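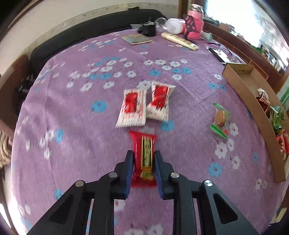

Gripper closed on the red packet, the two white ones next in line. Box on the right.

6 Oct 2023, open day

Demo table for the Pititis gripper, candy sorting into the open box. Ran all afternoon with breaks. Cârstea people came in two groups, Giltico sent a handful after lunch.

Setup as agreed on Wednesday: flowered cloth stays on, no mat, packets laid out by hand. Visitors were allowed to move things between runs and they did. Blue pads on both fingers. Close force left at the value from the Zumden trial – I did not want to retune with people watching.

Log shows 37 picks before the first stop. The stop was mine, someone asked to see the fingers up close.

Notes on the packets:
Red shiny ones are the easiest. Held lengthwise between the pads, crimped end up past the fingertips. Slips if we take them too near the crimp.
White ones with the serrated ends: fine one at a time. When two lie touching, the second gets dragged. Spread them by a finger width before the run or we spend the time explaining.
Clear packet with green ends: missed 9 times over the day. The candy inside shows up as brown and the ends as a separate thing, so the grasp point lands on one end. Needs its own pass.

The cloth was less trouble than expected. Two false targets on blue flowers, both early, none after I raised the threshold. White packet next to a white flower is still a weak spot.

Questions that came up more than once: does it crush soft candy (did not try), how long do the pads last (our bench set was changed at 1247 cycles, worn at the tips), can it do a full bag. Told them 300 pieces is the target for December and left it at that.

To do:
– bring spare pads next time, we had one set
– shallow box is good for visitors to see into but the near part fills up while the far end stays empty. Shift the drop point along after each few picks
– send Giltico the pick log, they asked for the raw file
– repeat the clear packet on plain cloth and on this one, same light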